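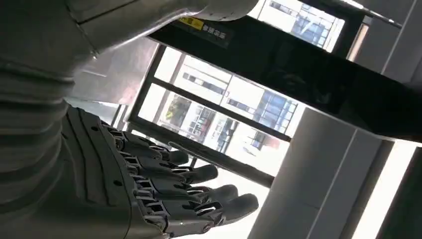 Notebook, Revier cell, hand and wrist camera
December 8, 2019
Entry by F. Brandes

1. Purpose

Work through the draft handling rules with the arm powered and the hand fitted, and mark the ones that don't hold up. Draft is the one Kubiak sent over in June, with my pencil edits. Anything changed below replaces the draft until the clean copy is out.

2. Rest pose

Draft says "fingers open." Too vague. Two people read it two ways, one of them with the fingers locked straight, which loads the tendons at the end stop. New wording: fingers slightly curled, parallel, nothing in the grasp. This is the pose for homing, for parking and for any handover between operators. The wrist view should show all four fingers. If one is missing from the view or crosses its neighbor, do not home. Jog it clear first at the slow setting.

3. Labels

The yellow warning sticker by the pale limb, at the edge of the black panel, is printed in Chinese, and so is the black label next to it. The black one can't be read from the wrist view. Rule to add: every warning label on a machine in the cell gets a translation in English, posted at the cell entrance and copied into the front of the machine folder. Original labels stay where they are and are not covered. Translation to be checked by a second reader before posting. Skokorholm did theirs by phone app and got two lines wrong.

4. Clearance between limbs

Draft gives 300 mm between the hand and any other moving part during manual jog. Keep 300. Add that it is measured from the fingertip that reaches farthest, with the hand in the pose it will have at the end of the move. Measuring from the palm is how the Virkadent gripper got its scratched shell.

Forearm covers: no hands, cable ties or tape on the ribbed section at any time. Cables go on the fixed side.

5. Light

Window behind the work area washes out in the wrist camera in daylight. Exposure settles on the glass and the dark hand loses detail at the knuckles. For any check that depends on seeing the finger joints, turn the wrist away from the window or lock exposure on the hand. Do not raise gain to compensate. Write the exposure mode in the run header. Files without it are not to be used as evidence of a passed check.

Camera orientation: the room comes out rotated in this wrist position. Leave it. Nobody rotates stored files. If a report needs an upright view, rotate the copy and say so in the caption.

6. Inspection interval

Finger screws and pins: visual check every 9 operating hours, torque check at each hand change. Hour counter read 1,991 at the start of this entry. Draft had the visual check at "start of shift," but shift length varies too much to mean anything.

A screw found proud is a stop. Tag the hand, log the counter, do not retighten in the cell.

7. Open

- Slow setting is defined in the controller but not in the rules. Need the value in writing.
- Kubiak wants one person allowed to jog alone. I want 2 at the cell whenever the covers are off. Not settled.
- Rule 4 says nothing about the thumb. Ask whether the end-of-move measurement should include it when it is swung out.
- Stop button test is in the draft twice with different wording. Keep the second version, delete the first.

Clean copy to Kubiak after the slow setting is confirmed. Pencil draft stays in the folder behind this page.

FB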